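How to Store Citrus at Home (and Which Tips to Ignore)

Reading time: 6 minutes
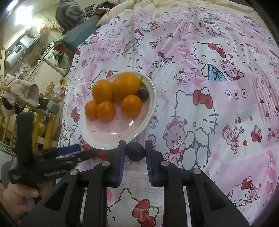

Every January the same advice comes round. Keep your oranges in a drawer with a sheet of kitchen roll. Wrap each lemon in foil. Put the lot in a jug of water. I have been buying citrus by the box for years, usually more than two people can sensibly eat, and I have tried most of these. A few make a difference. Most make work.

What follows is what I do now. It is dull, and I make no promises beyond my own kitchen, which faces north and is colder than I would like.

Step 1. Buy fruit worth keeping

No storage method will rescue a tired orange. Pick it up. It should feel heavy for its size, and the skin should be firm all over with no give near the stalk end. Colour tells you far less than shops would like you to think. A ripe orange can have a green patch and a bright one can be dry as cotton wool.

Be wary of nets. You can't turn the fruit over properly and there is nearly always one soft one in the middle. If a net is all there is, squeeze it from several sides and have a sniff. A musty smell means put it back, however cheap it is.

I would also ignore the word "fresh" on the label. Oranges may have been in cold storage for weeks before you meet them. That isn't a scandal, they keep well, but it does mean the clock started before you got to the till.

Step 2. Sort it the day you bring it home

Tip everything out and go through it. Make two piles: sound fruit, and fruit with a nick, a bruise or a soft spot. The second pile gets eaten or juiced first. Anything with blue or green mould goes straight in the bin, and whatever was touching it gets wiped and watched.

If you do one thing on this page, do this. I used to skip it and blame the bowl.

Step 3. Don't wash it yet

Plenty of guides tell you to scrub citrus when you get in. Wash it when you want to use it. Fruit put away damp goes mouldy sooner, and few of us dry an orange as thoroughly as we imagine. The vinegar bath I tried on one batch left me with a draining board full of clementines and no longer life that I could see.

If you need the zest, use warm water and a brush just before grating. That gets most of the wax off.

Step 4. Decide: bowl or fridge

The bowl is fine for a week. Oranges at room temperature taste better and give up their juice more easily, and you eat more of them if they are where you can see them. Keep the bowl out of the sun and away from the cooker, and don't pile it high. A single layer is best, two at a push.

Past a week, use the fridge. The salad drawer is the usual place. Leave the fruit loose or in an open bag. A sealed plastic bag traps moisture round oranges, and I have lost more fruit that way than any other.

Lemons and limes are the exception. They have less flesh to spare and go hard in the open fridge, so a closed bag or a lidded box suits them better. Mine last close to a month like that. Look them over weekly, all the same.

Small easy peelers, satsumas and the like, are poor keepers wherever you put them. The loose skin bruises and you can't tell what is going on underneath. Buy fewer.

Step 5. Treat the gadgets with suspicion

I was given an Onedik fruit dome one Christmas, a lidded thing with a vent. The fruit under it lasted as long as the fruit beside it. Then there are the little sachets that are supposed to soak up ripening gas. Oranges don't go on ripening after picking the way a banana does, so I can't see what the sachet is meant to be doing for them. Keep your money.

Paper wrapping is different. If you have a whole box and a cold shed or porch, wrap each sound fruit in newspaper, so that one bad one doesn't spoil its neighbours. For six oranges in a kitchen it is a waste of an evening.

Step 6. Use up the stragglers

Wrinkled skin with firm flesh underneath is only a bit of drying out, and the fruit is usually sweet enough. Juice it. A medium orange gives me 50 ml on a bad day, so four of them will make the 200 ml you need for a decent cake syrup. Freeze juice in an ice tray, then bag the cubes.

Zest freezes well too. Take it off before you squeeze. I have done it the other way round often enough, and it is miserable.

Whole oranges can be frozen for marmalade if you haven't time to make it. Some people say the set suffers. Adding an extra lemon has sorted that for me, though I have never made the two batches side by side and wouldn't swear to it.

What about cut fruit?

Cut side down on a saucer in the fridge, and eat it by the next day. Cling film is tidier. Salt on the cut face, which I have now read in three different places, gives you a salty orange.

Last revised May 2, 2006

Comments

Ásdís Frandsen: My mother kept hers in a box of dry sand in the cellar and they lasted till Easter. I notice you don't mention sand.

pipandpith: Disagree about the fridge. Cold oranges taste of nothing. Take them out an hour before and they still taste of nothing.

Marrow: Foil on lemons works for me, but I only ever have the one lemon so it may just be that I use it.

Related

How to keep potatoes from sprouting
Does bread belong in the fridge?
Marmalade without a sugar thermometer
Freezing herbs: what survives and what turns to sludge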